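3.2 Collecting the demonstrations

I drove the arm myself for all 142 demonstrations, and I got noticeably smoother after the first 4 – so I threw those out and recorded them again. Every run uses our Prindell remote-control setup, with the wrist view as my only guide.

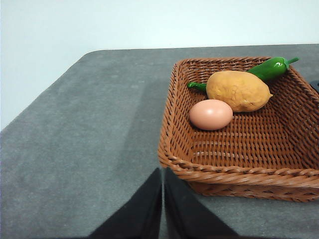 Figure 2. Wrist view during the basket task: egg, potato and green chili pepper.

The egg made me slow down a lot! I'd creep in, stop, nudge the fingers and creep in again. We kept those pauses in the Lunder set – I wanted the policy to see my hesitation too.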